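Notebook, ink bench, July

Batch 247, oak gall, second attempt at the cold soak

8:15. Opened the jar before I'd even put my bag down. It smells wonderful, like wet leaves and black tea and a bit of old cellar, and there's a proper gray skin of mold on top. The last batch never grew one and I think that's why it came out so thin and brown. The old recipes all say leave it till it molds and I have been too impatient every single time. Well, I left it!

For the record, what went in:

Galls, crushed, 56 g. Last of the bag from the Tomesska woods, the small dark spiky ones, no exit holes that I could find. The big smooth pale ones went in a separate bag and are waiting for their own test.
Rainwater from the blue barrel, enough to cover by two fingers, topped up once.
Nothing else. No wine, no vinegar.

Crushing notes: the coffee grinder is finished, do not use it, it screams. Wrapped the galls in a tea towel and went at them with the wooden mallet on the back step. Pieces should be lentil size. I went finer with the last batch and it was a misery to strain, like squeezing mud through a sock.

9:00. Lifted the skin off with a spoon and strained through muslin, then through a coffee filter. The filter took forever. Got impatient and changed it twice, and the second filter ran much faster, so next time just swap it early and don't stand there watching it drip. The liquor is the color of strong tea held up to the window, with a slight green cast at the edge of the jar. Put one drop on a scrap with a rusty nail lying on it and the drop went gray-violet while I was still reaching for a pencil. I may have shouted. Birsen came in from the press room to see what had happened and then stayed for half an hour, so that's her morning gone too.

9:45. Weighed out ferrous sulfate, 30 g, on the Angelovski balance. (It's still drifting upward if the window is open. Close the window, tare, wait, tare again.) The crystals are a lovely clean sea green this time. There were a few rusty-looking ones in the corner of the tub and I picked them out with tweezers. Dissolved in a little warm rainwater first, then poured slowly into the gall liquor while Birsen stirred.

I will never get tired of this part. It goes from tea to ink in a single stir. It's like watching somebody close a curtain.

10:30. Gum. Arkuvine gum arabic in lumps, 10 g to begin with, soaked overnight in its own little jar. Half the lumps had gone to syrup and the other half were sulking on the bottom in a rubbery clump. Stood the jar in hot water and they gave in eventually. Strained out the bark. There's always bark.

Added the gum in three goes with a pen test after each one:

No gum: feathers like mad on the cheap copy paper, sinks right through, and the pen drops a blob at the start of every stroke.
First third: the blob has gone. Hairlines still furry.
Second third: beautiful. Crisp hairlines, a little shine on the downstrokes, and the pen carries nearly a full line before it needs dipping.
All of it: too much for the pointed nib, it drags and the line has an edge like nail polish. Very nice in the broad nib though, and gorgeous with the reed pen.

I'd already put it all in by then, of course, so batch 247 is a broad-nib ink. Write the label accordingly. For the pointed pen, stop at two thirds. Underline that. I have now made the same mistake twice and both times I wrote myself a note about it.

Papers

Birsen brought down four sheets for me to try and it was a treat to have real paper on the bench instead of the backs of delivery notes.

Clullel laid, cream: the best of the bunch by a mile. The ink goes down pale gray and darkens as you look at it. After lunch it was a deep warm black, with the laid lines just showing through in the broad strokes.
Clullel wove, white: good, slightly colder black. A tiny bit of feathering where I'd rested my hand, so that's me and my greasy hands. Use a guard sheet.
Our own cotton rag from the spring, unsized: hopeless, it drinks the ink. Expected, but I wanted to see it.
Our own cotton rag, gelatin sized: oh, this was exciting. It sits up on the surface and dries with a real edge. Birsen sized these by hand with a brush and you can see the brush marks where the ink has taken differently. She calls that a fault. I think it's the nicest thing on the table and I've asked her for more of them exactly as they are.

Wrote the same line on all four (the one about the heron, as usual), labeled them in pencil on the back and cut each into halves. One half goes in the dark drawer and the other is taped to the south window. The window halves want looking at when the days get shorter. Somebody please stop me peeling them off early to check.

2:20. Steel nibs. Left one standing in a thimble of the new ink since the first pen test and it already has a brown bloom up to the shoulder. Wiped clean, it still writes. Ink this acid is going to eat nibs and there's no getting around that, but crushed eggshell is supposed to take the edge off, so that's the next batch: same liquor, split in two, a pinch of eggshell in one and none in the other. Keep it well away from anyone's fountain pen. I mean it. Birsen, I saw you looking.
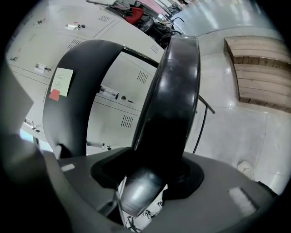
Lina Matar
Ink and paper bench

3:40. Bottled. Small brown bottles filled to the neck, one clove in each against mold. The cloves always look ridiculous bobbing around in there but the batch I made without them grew a fur hat. The rest went into the wide jar for dipping and Birsen has claimed that one for the broadsheet headings.

Spent grounds: didn't throw them out. Put them back in the jar with fresh rainwater on a whim, and there's clearly plenty left in them, the water colored up before I had the lid on. Might make a decent wash for toning paper. Might be awful! Either way it costs nothing but shelf space. Jar is on the low shelf with a saucer on top.

Stains so far: both thumbs, left cuff, the good tea towel, one floorboard. Lemon juice and salt shifted the thumbs a little. The floorboard can stay as it is.

To do
Bring back more galls, the dark spiky sort, and check every one for a hole.
Tare the balance with the window SHUT.
New muslin.
Ask Birsen how strong her gelatin was on the sized sheets. She thinks she wrote it down on an envelope.
Try the reed pen on something bigger than a scrap.
Eggshell split.

4:50. One last look before locking up. The heron line on the sized rag has gone properly black and I've held it up to the lamp three times. So happy with this one.

Recent entries
Walnut hull ink, and why my sink is brown
Sizing rag paper with a brush (Birsen Öztürkmen)
Cutting reed pens from the ditch behind the shop
Buckthorn berries: green, then less green
Batch notes: the thin brown one

Comments

B. Öztürkmen
Found the envelope. It says "same as before, bit more." I'll make up a fresh batch of gelatin and weigh it properly. And I was only looking at the fountain pen.

pennyroyal
Love these entries. I had the same trouble with gum lumps and started smashing them in a bag with a hammer before soaking. They go in overnight and in the morning there's no clump at all.

Lina Matar
Stealing that. The hammer is already out for the galls anyway.

T. at the back bench
Do the pale smooth galls work at all? I've got a carrier bag full and was told they were useless.

Lina Matar
Weaker, from what I've read, so you'd want more of them for the same iron. Mine are next after the eggshell test. Hang on to yours and we can compare!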